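Dear Kirsten,

Thank you again for giving us until the end of September to get this to you. It has been a full stretch for the Landry project, and I would much sooner send you something honest and a bit untidy than a neat page of green check marks. I'll go through what we promised, where we've got to, and what the money has gone on, and then there are two things at the end that we need from you.

## What we said we would do

When Nivis agreed to fund the second phase, the question on the table was a simple one: can a machine that a mid-sized care home or a small shop could plausibly buy do any of the tidying that eats up the staff's day? We picked clearing and resetting a table as our main chore, with restocking a shelf as the second. Both sound easy (my mother-in-law thinks it's very funny that grown adults are paid to teach a machine to clear up after lunch), and both have turned into the hardest work I've done in years.

We set ourselves four tasks for this phase:

- Table clearing, mixed items, any starting layout
- Sorting dishes from food and from everything else
- Shelf restocking with boxes and tubes
- A short trial with real staff at Momley House

The first two are well along. The third is behind. The fourth has happened, on a smaller scale than planned, and was worth every minute.

## Table clearing

The arm is now picking up single items from a mixed table well enough that we've stopped cheering when it does. In the last full round we ran 2,000 pick attempts across all layouts. Eimear Heffernan built the test plan and was very strict about it -- no nudging a plate to a friendlier spot, no quietly starting a run over because somebody didn't like the look of it. I grumbled at the time and I'm glad now, as the results are ones we can stand behind.

Round, firm items are the strong suit. Play fruit, small boxes and upright cups go well, and the arm recovers nicely if its first try slips. Plates are still the weak spot. A plate lying flat gives a two-fingered gripper very little to hold, and our current approach (slide it toward the edge, then pinch the rim) works but is painfully slow. Kevin Hegarty timed one plate at 109 seconds from start to finish, and he pointed out that he could have washed it, dried it and made tea.

Things lying on their sides are the other trouble. A cup standing up is one problem and a cup tipped over is quite another, and anything long and round can roll when it's touched from the wrong angle. We've spent a good part of the summer on exactly this, with tubes and cups laid down on purpose among the plates and toy food.

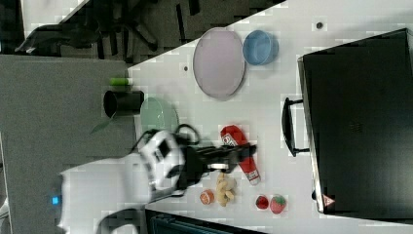 Could a machine like this take over table clearing at a care home today?

Under supervision it could handle part of the job, at a slow pace and with unbreakable dishes, and a member of staff would still need to finish the table.

I know that's a more modest answer than the one in our original proposal. We wrote then that we hoped for unattended clearing by the close of this phase, and I don't want to dress that up: we aren't there. What we do have is a clear picture of which parts of the job are close and which are a long way off, and I think that is worth having for anyone deciding where to spend on this next.

## Sorting

Sorting has gone better than I dared hope. The software from Letivano, which we adopted in the spring after a lot of back and forth, is good at telling a bowl from a plate from a piece of food, including when one is partly hidden behind another. Where it stumbles is with odds and ends -- a pen, a glue stick, a pair of reading glasses, somebody's hearing aid case. It wants to put everything into one of the groups it already knows, and a hearing aid in the dish bin would be a very bad day for everybody.

Our fix for now is a "leave it alone" group. If the machine isn't sure, it leaves the item where it is and flags it on the screen. This makes the tables look less finished, and it does mean someone has to come over, but the staff at Momley House told us plainly that they'd prefer a half-cleared table to a lost hearing aid, and I can't argue with that.

## Shelf restocking

We're behind here, and the fault is mostly mine. I let the plate problem soak up time that had been set aside for shelves. Siobhán Ó Dálaigh has done what she could with the hours left over, and she has boxes going onto a low shelf fairly reliably so long as the shelf is open at the front. Tubes are harder, for the same rolling reason as before, and we haven't started on anything in bags. A bag changes shape the moment you take hold of it, and I would rather tell you now that I don't expect bags to work in this phase at all.

## The trial at Momley House

We had planned on two weeks and managed 5 days, partly because the dining room floor was being redone. Even so, 17 staff took a turn with the machine, most of them over the quiet hour after 2 p.m.

What they told us was not always what we'd expected to hear. Speed bothered them less than it bothers us. Several said they wouldn't mind a slow machine at all if they could walk away from it, and it was the having to stand by that wore them out. Noise came up more than once too, as the warning beep is the same pitch as the call bells and sent one poor woman down the hall twice for nothing. We changed the beep that same evening.

The residents, I should say, were mostly charmed. One gentleman kept moving his napkin to see whether the arm would follow it. Bláthnaid Quinlan, who ran the sessions and has far more patience than I do, let him carry on for as long as he liked and wrote it all down, and those notes have been some of the most useful we have on what happens when the table changes halfway through a job. (The arm stops, thinks, and starts over from the beginning. We'd like it to be a bit less easily put off.)

## Spending

We are within budget overall. Equipment came in under, as we repaired a gripper ourselves when we had expected to replace it. Staff time went over, nearly all of it on plates. The travel line is almost untouched, and with your agreement I'd like to move what's left of it across to staff time so that Siobhán can get a proper run at the shelves.

## What comes next

Over the next few months we plan to:

- Test a softer fingertip on plate rims, and drop the slide-and-pinch method if it does any better
- Give shelf restocking its own block of time, which I will not be allowed to borrow from
- Go back to Momley House for the remainder of the trial, now that the floor is done
- Teach the system to pick up from where it left off when somebody moves something

On unattended work, I'd suggest we take it out of the goals for this phase and put in its place a machine that can be left alone for a set stretch, even a short one, and that stops safely and calls someone when it gets stuck. Going by what the staff said, that would already be a real help to them.

## Two things we need from you

First, a yes or no on moving the travel money. Siobhán's hours run out at the end of next month, and I'd hate for her to have to put the work down just as it gets going.

Second, your view on the changed goal. If Nivis would like to talk it over before deciding, Eimear and I can come to you, or you'd be very welcome here -- mornings are best, as the arm is usually running by 10 and you could lay out a table for it yourself. The full results by item and layout are ready, and I can send them along whenever you want them.

With thanks and warm wishes from all of us on the Landry project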